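Week 4: Comparing grippers on the tabletop task
Notes to go with the practical

I've written these up because half the group was still finishing the controller exercise when I did the talk, and the other half couldn't hear me over the extractor fan. Corrado Marino has the wiring notes, so ask him for those, not me!

We've got two grippers to compare this term. The Jotano is the one with the round fingertip pads, and the Majumder is the long bony-looking one with open finger links. Same arm, same table, same plate, same toy food. Keep everything else the same as well, or your numbers won't mean much when we put them side by side in November.

1. Before you grip anything

Bring the arm down over the table slowly and stop just short of the surface with the jaws empty. I like to do this somewhere between the plate and the peppers, where there's room to crouch down and look at both pads from the side. Check that they're level with each other. If one is lower, fix it now — you'll blame the software for it later otherwise (I did, for a whole afternoon).

The red pads make this easy to judge by eye against a white tabletop.

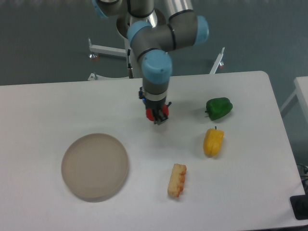
2. Choosing a grip

Think about the shape first. A pepper is fat and lobed, so two fingers will tend to find the dips between the lobes and twist it. An upright pepper and one lying on its side are two different tests, so write down which you had. The hot dog is long and thin and you should take it across the middle, fingers either side of the bun.

Start with the opening at 500 on the controller and go up to 700 for the peppers. Those are just the settings in our Usto software, they aren't millimetres, and please don't put "mm" after them in your report. Sabina Siriwardena marks these and she'll circle it every time.

3. The corn test

I'm fond of the corn. It's got rows of bumps, it's longer than it is wide, and it shows you very quickly whether a finger is pressing flat or just on one edge. Pick it up so that it hangs upright, hold it just off the table, and leave it there for 10 seconds. Then set it down on the plate. Do 14 tries with each gripper and record every one, including the ones where you knocked something else.

Have a look at the wrist too while you're holding. With the elbow well out to the side, the last joint has to do more of the work to keep the fingers pointing down. 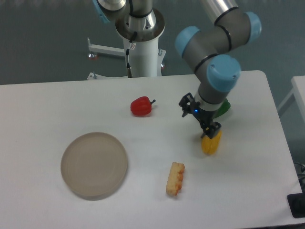
Can I change the grip force halfway through my set of tries?

Please leave it alone until the set is finished. If the force is clearly wrong, stop, note the old setting, change it and start the set again from the first try.

4. What to hand in

One page with your table of tries, one paragraph on which gripper you'd choose for mixed shapes, and a line or two on anything odd. The template is in the Plaroletti folder.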